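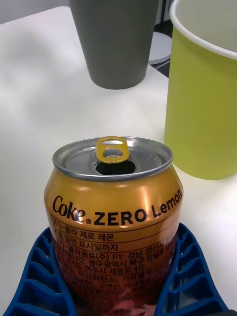 Chapter 7
Packaging and the Cost of a Drink

What you will learn in this chapter
Why the container often costs more than what is in it
The difference between fixed and variable packaging costs
How a seller decides between cans, bottles and cups
How deposits change what buyers do with empties

In Chapter 6 we looked at how a small firm sets a price when it has only a few competitors. We treated the product as a single thing with a single cost. Most products are made of several things bought from several suppliers, and each of those has its own price. A soft drink is a good place to see this, as the drink itself is mostly water and sugar or sweetener, and the rest of the cost lies in the container, the transport and the shelf space.

Consider Cuvlow, a drinks company that sells to shops and to snack counters. Its shop customers buy sealed cans. Its counter customers buy syrup by the box and mix the drink on site. The same recipe goes out through both channels, but the two have very different costs. A can has to be bought, filled, sealed, printed and shipped with all of its water inside. Syrup ships without most of the water, and the cup is bought separately by whoever runs the counter.
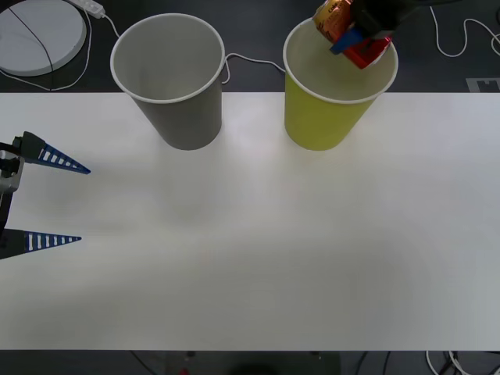
Department of Applied Economics, Susside College

The cup is a variable cost. If the counter sells one more drink, it uses one more cup. If it sells none, the cups stay in the storeroom and can be used next week. The mixing machine is a fixed cost. It has to be leased and cleaned whether the counter is busy or not. A seller with few customers will often do better with cans, even though each can costs more than a cup of mixed drink, because there is no machine to pay for. A seller with many customers can spread the lease over a large number of drinks.

The point where the two methods cost the same is called the break-even quantity. In the case used throughout this chapter, a counter at Seol station breaks even at 616 drinks a month. Below that number the manager should stock cans. Above it, the machine is cheaper. You will work out this figure for yourself in Section 7.2, using the cost table there. 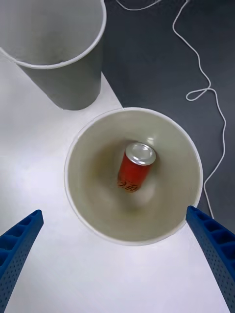
The break-even quantity is not fixed for all time. It moves when any of the costs behind it move. If the price of aluminum goes up, cans become less attractive and the break-even quantity falls. If the lease on the machine goes up, it rises. Students sometimes expect a change in the selling price to move it as well. As long as both kinds of drink sell at the same price, it does not - the seller is comparing two ways of doing the same job, and the income is the same either way.

There are also costs that the seller does not pay. An empty can or a used cup has to go somewhere, and the town usually pays to collect it. Economists call this an external cost. A deposit is one way of dealing with it: the buyer pays a little extra and gets it back when the empty is returned. Deposits are common for cans and bottles and less common for cups, which are harder to sort and worth less as scrap. We return to deposits in Section 7.4.
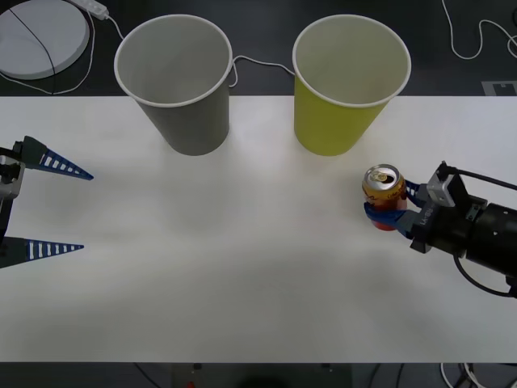 7.1 Fixed and Variable Costs

A fixed cost stays the same whatever the quantity sold. A variable cost changes with it. Before reading on, look at the short case below and sort each cost into one of the two groups.

Case: Anil Iyengar runs the refreshment stand at the Gameo sports hall. He pays rent for the stand each month and leases a cooler. He pays for cans, cups, lids and napkins as he orders them. He has 2 part-time workers, who are paid by the hour, and in June, when the hall is busiest, he gives them extra shifts.

Rent and the cooler lease are fixed. Cans, cups, lids and napkins are variable. Wages are harder to place. The stand needs one person behind it even on a slow day, so part of the wage bill is fixed, and the extra shifts are variable. Costs of this kind are called mixed costs, and they are separated into their two parts before any break-even figure is worked out.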